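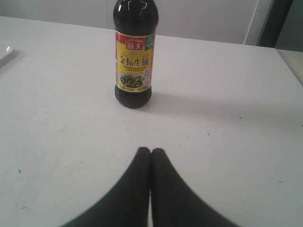

Asuka Aoki cooks for her neighbors most Sundays, and when I asked her which bottle she'd save from a kitchen fire she didn't even stop chopping. "The light soy. Easy!"

Hers is Haitian, the gold label one, and she gets through it at a scary rate (I've eaten there, I'm part of the problem). I wanted to know what makes it different from the dark kind, because I'd been using one bottle for everything.

"Light is for salt and flavor, dark is more for color," she told me. "People see a dark bottle and think they've bought dark soy. Read the label!"

We talked about greens for ages. There's a plate of them right on the label, and Asuka says that's pretty much her weeknight dinner: garlic, a hot pan, greens, a small splash at the end. "Go in with too much and you can't take it back out. I did that for 2 years."

Her friend Toshiko Kinoshita keeps hers in the fridge once it's open. Asuka used to leave it by the stove, but she's come around. "It tastes fresher. I told Toshiko she was fussy, and then I had to call her and say sorry."

I went home with a bag of greens and strict orders to taste before I pour.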